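Reseña: Orkard 3, programa de maquetación y cubiertas para autoedición
2/1/21

Orkard 3 se vende como herramienta única para interior y cubierta. Lo he probado con una novela juvenil de 652 páginas, en un portátil con 15 pulgadas de pantalla, y con los perfiles de imprenta de Harnik, que vienen incluidos.

El cálculo del lomo es correcto. Se introduce el gramaje, el número de páginas y el tipo de encuadernación, y la plantilla se regenera sin mover las capas ya colocadas. La versión anterior las desplazaba al origen. El sangrado se define por lado y admite solapas de distinto ancho.

La gestión del color es más floja. La conversión a CMYK solo ofrece dos propósitos de representación y la vista previa no avisa cuando se supera el límite de tinta; hay que exportar y revisar el PDF en otra aplicación. En la ilustración de la cubierta —azules muy saturados— la diferencia se notaba bastante en la prueba impresa.

El texto fluye bien. De 3570 párrafos importados, el programa perdió la cursiva en ocho, todos con notas al pie. La separación silábica en español acepta excepciones manuales, aunque no se pueden guardar por proyecto.
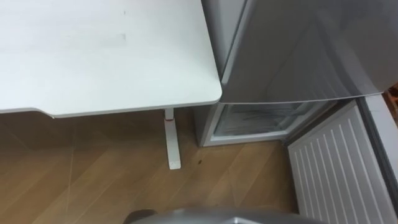 La exportación a EPUB genera un CSS limpio, con una clase por estilo y sin atributos en línea. Las capitulares se conservan como texto. El índice respeta tres niveles; Fament, con el que trabajaba antes, se quedaba en dos.

La licencia es perpetua para un equipo e incluye las tipografías Shemweta en cuatro pesos. El pesado fino cierra demasiado los blancos por debajo de nueve puntos y no lo usaría para el cuerpo.

Lo recomiendo para novela y ensayo sin láminas. Para álbum ilustrado esperaría a la actualización de color, prevista para febrero.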